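## 4. Setting up a shared work table

Use this section when a table is assigned to one person for the day and handed to another the next. It covers the laptop, the mouse and pad, the cables, and the small things that collect around them. Storage and lockers are in Section 6. Wall desks are in Section 5.

The steps are written for the Lindau table with one chair. They also work for the longer Resau table, but you will need to do the cable steps twice, once at each end.

### 4.1 Before you start

You will need:

- a dry microfiber cloth
- a second cloth, slightly damp
- two hook-and-loop cable ties
- a shallow tray or bowl for small pieces
- the table card (kept in the plastic sleeve by the door)

**Caution:** Do not use spray cleaner on a varnished table top. It leaves a cloudy patch that has to be buffed out. Water on a well-wrung cloth is enough.

**Note:** If the last user left a laptop behind, leave it closed and do not unplug it until you have read 4.4.

### 4.2 Clearing the surface

1. Pull the chair out and push it to the far end of the table so you can reach both long sides.

2. Look over the whole top before you move anything. Small flat pieces, such as tokens, tags or scraps of card, are easy to sweep onto the floor with a sleeve.

3. Pick up the small pieces by hand and put them in the tray. Keep pieces of different colors apart if they look like parts of a set. Check under and behind the mouse and along the cable, where they tend to end up.

4. Stack loose sheets face up and set them aside. Do not fold them, and do not throw out a sheet because it looks blank on one side.

5. Move small boxes and anything standing upright off the table last. Carry them one at a time.

A table that needs this step looks like the one below. The laptop is closed and the mouse is beside its pad, so those two are quick to deal with. The pieces scattered around the cable and the tangled bundle toward the right will take most of the time.

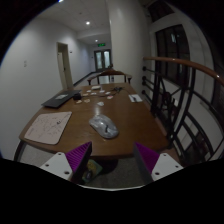 ### 4.3 Placing the mouse and pad

1. Wipe the table where the pad will sit and let it dry fully. A pad laid on a damp surface will stick to the varnish.

2. Lay the pad 6 inches in from the near edge, on the side of the user's mouse hand. On a table with a curved front edge, measure from the point of the curve closest to the middle of the pad.

3. Press the pad flat from the center out. If a corner lifts, turn the pad over and leave it under a heavy book for an hour.

4. Wipe the mouse with the dry cloth. Glossy shells show fingerprints, so go over the top twice. Turn it over and clear any lint from the feet and the sensor opening.

5. Set the mouse on the pad with the narrow end pointing away from the chair — or whichever end carries the buttons, if the shape is unusual.

**Note:** Printed pads with fine line patterns work with most mice. If the pointer jumps, turn the pad a quarter turn and try again before you replace anything. The plain Wumus pads in the supply drawer can be used as a spare.

**Caution:** Do not leave the mouse on the bare table overnight. Grit under the feet will scratch the varnish the first time someone moves it.

### 4.4 Placing the laptop and small devices

1. Set the laptop behind the pad, or to the side of it, with the hinge at least a hand's width from the table edge. A closed laptop close to an edge is the thing most often knocked off.

2. Check the lid for a label. If it carries a name that does not match the table card, stop and call the front desk at extension 754.

3. Put any block-shaped device (charger, hub or adapter) beside the laptop, never on top of it. Chargers need open air on all sides.

4. Open the lid slowly and check that nothing is lying on the keyboard. Small pieces left there can crack the screen when the lid is closed.

5. Leave the lid closed if the next user is not expected within 40 minutes.

### 4.5 Running the cable

Loose cable across the middle of the table is the main cause of spilled cups and dropped mice. Allow a few minutes for this part, and more if the bundle is badly knotted.

1. Trace the cable from the device to its other end with your fingers. Do not pull on the bundle to find out where it goes.

2. Unplug the wall end first, then the device end.

3. Work the knots loose from the outside of the bundle. If a loop will not open, push slack into it.

4. Wind the extra length into flat coils as wide as your palm. Fasten with one tie. Wrapping thin cable tightly around the charger will split the jacket near the plug.

5. Run the remaining length along the far edge of the table and fasten it with the second tie. Leave 46 inches free at the laptop end for users who like to sit back.

6. Plug in the device end, then the wall end.

**Caution:** If you find bare wire, a crushed spot or a bent plug, do not reconnect the cable. Tag it and put it in the repair bin.

### 4.6 Returning the small things

1. Wipe the whole top along the grain with the damp cloth, then with the dry one. Do the rounded corners last, as dust from the rest of the table gathers there.

2. Return boxes and upright items to the far edge, where they will not be in the way of the user's arms.

3. Put loose sheets in the document sleeve and write the table number on the outside.

4. Leave the small pieces in the tray, with the tray at the far end of the table. Beverley Ackroyd collects unclaimed pieces at closing and keeps them until the end of the following March.

5. Push the chair back in. If it has arms that meet the table edge, stop an inch short so the varnish does not rub.

### 4.7 Final check

Stand where the user will sit and move the mouse to each corner of the pad. Your wrist should not touch the cable, the laptop or the charger. If it does, move the charger first and try again.

Sign the table card and return it to its sleeve. Report scratches, wobbly legs or lifting varnish to Cyril Entwistle — use the gray form, and give the table number and which end of the table is affected.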